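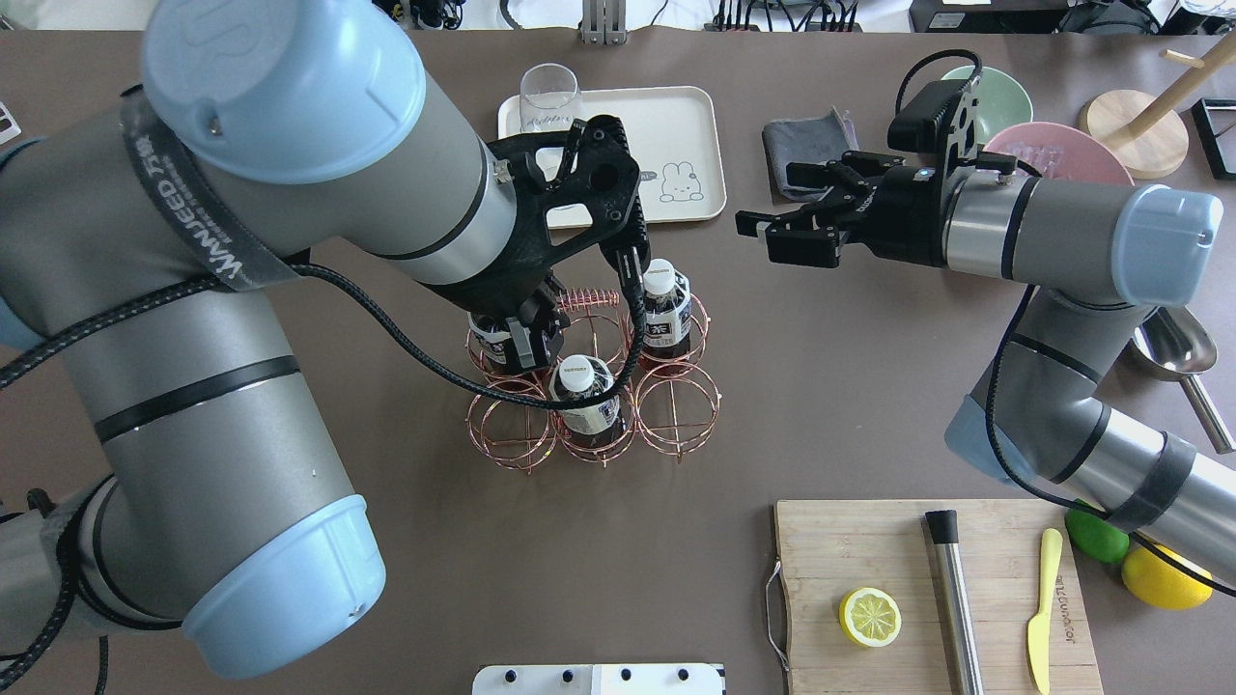
A place for every thing: how a drinks table is set up

When you are thirsty, you take a glass and you pour. It is quick. But a person who makes drinks for many guests must think about the table first. If the spoon is in one corner and the lemon is still in the fridge, the guests will wait a long time!

In this page we look at the things which stand on a drinks table and we learn why they have their shape. Some of them you have at home also.

Racks, or how to hold a bottle

A bottle is tall and thin. This makes it easy to hold in the hand, and also easy to knock over with the elbow. Have you ever done it? I have, with a full bottle of cherry syrup, on my aunt's best tablecloth.

A wire rack helps. The copper-coloured rack on our table has six holders, in two rows of three. Each bottle stands inside its own holder and the wire goes round it. The bottle can lean a little, but the wire pushes back and it cannot fall far.

Why wire and not a closed box? Wire is light, and you see through it, so you can read the label without lifting the bottle. When somebody spills a drop, it does not collect in a corner. At the top in the middle there is a handle, and with this handle you can carry several bottles in one go. (Ask an adult before you try this with glass ones.)

Cups that stand on their heads

Look in the cupboard of your kitchen. Are the cups standing up or upside down? Families do not agree about this. In my family we had both kinds of people, and the cups were turned again every evening.

On a drinks table it is good to keep cups upside down on a rack. There are two reasons:

Dust falls down from the air, slowly, all day. If the cup is turned over, the dust lands on the bottom of it, on the outside, where you do not drink.

After washing there is always some water left in a cup. When the cup is upside down, the water runs to the rim and drips away. The rack lifts the cup a little, so that air can come in and dry the inside. Put a wet cup upside down on a flat table and the air has no way in – you can try it at home and look after one hour. 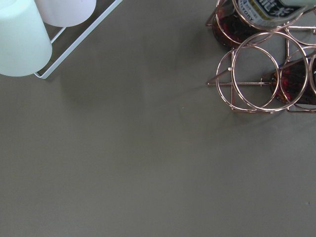

The middle of the table

Many children, when they are asked to draw a busy table, fill the whole paper with things. A person who works at the table does the opposite. The things go near the edges and the middle stays free. This is the working place. You bring there only what you need now, you use it, and then you put it back.

The fruit corner

Lemons and limes are cousins. Both are citrus fruits, like oranges and grapefruits. The juice is sour because it has citric acid in it. Sour juice makes a sweet drink taste fresher.

Cut a lemon across the middle and you will find a pattern like a wheel. The parts between the lines are called segments. The white layer under the skin has a special name, pith, and it is bitter. The yellow outside is called zest, and the good smell comes from there.

We cut fruit on a board. The board protects the table from the knife, and wood is not so hard as stone or metal, therefore the knife stays sharp for longer. Keep the fruit close to the board and you will not have to walk with a knife in your hand.

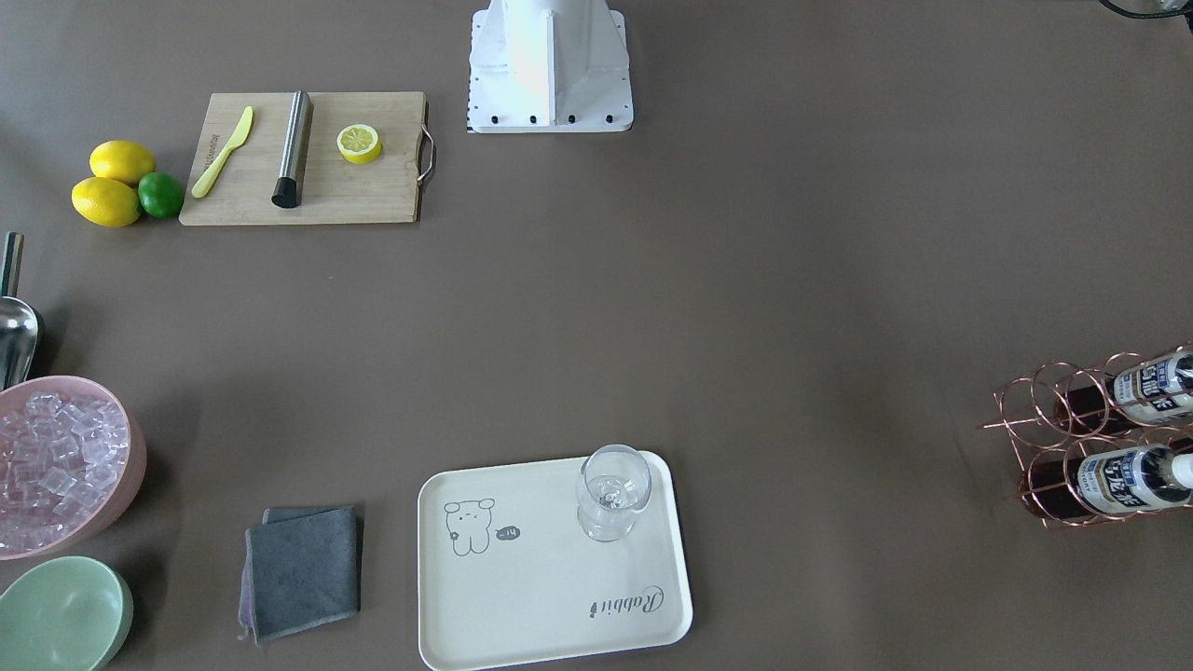

Fruit on the left, board next to it, ice a little lower down.

The ice has its own tool, the scoop. It takes many cubes in one move, and fingers stay out of the bowl. Fingers are warm and not always clean, even if we washed them before lunch.

Try it yourself: a lemonade table

You need: a jug of cold water, 6 cups, 2 lemons, sugar, a long spoon, a board, a tray and a bowl of ice.

1. Wipe the table and let it dry.
2. Put the cups upside down at the back.
3. Put the board and lemons on one side. An adult cuts the lemons.
4. Put the ice on the same side, with its spoon or scoop.
5. Leave the middle empty.
6. Now make one cup of lemonade. Did you have to reach over something? Move that thing and make the next cup.

Draw a small map of your table when you are satisfied with it.

Words to remember

Rack – a frame that holds things in their places.
Rim – the top edge of a cup, where you drink.
Pith – the white, bitter layer in a citrus fruit.
Scoop – a deep spoon for ice, flour or other things in small pieces.

Text: Radosław Tomaszewski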